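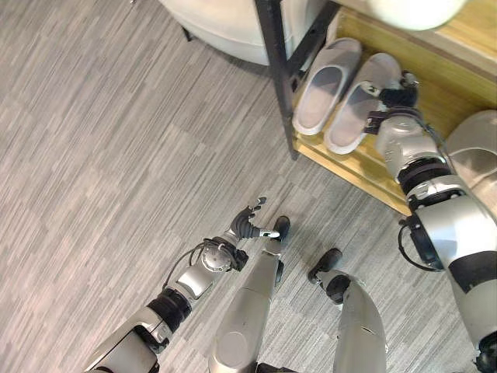
Delley Care Homes Sets Aside Money for Second Humanoid Robot

20 May 2018

MALSIDE - The board of Delley Care Homes voted to put a second humanoid robot into next year's equipment budget, but held back the money for spare parts until it sees firm prices.

The robot would be used for light housekeeping tasks, such as tidying footwear on a shoe rack. Purchasing manager Zewditu Teshome told the board that the lease from Eltance would run $3000 a month, with a term of six months and an option to renew.

Most of the discussion was over hands. Bogumił Zalewska, who oversees maintenance, asked for a separate line covering finger joints and fabric covers, items the current lease does not include. A replacement fingertip is quoted at $381 and a sleeve at $525, both before shipping.

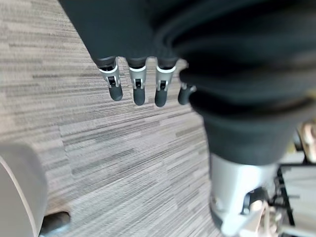 Spare parts will go back to the board once a second quote comes in from Kawaguchi, a parts dealer that also handles repairs. Zalewska said he wants the hand priced piece by piece, with the rounded black fingertips, the silver knuckle joints and the pleated black sleeve each listed separately. Eltance now sells the hand only as a full assembly and charges extra to split an order.

Board member Kedir Negash voted against the lease. He said the homes should finish replacing their floor lifts before adding to the robot budget. "We have had that on the list since March," he said.

Elaheh Ghorbani, who chairs the board, said the lift money comes from a different account and would not be affected.

The lease still needs a signature from Eltance. Under the draft terms, Delley can cancel in the first month without a penalty, but must pay to have the robot crated and returned. Training for the housekeeping staff is included in the monthly price.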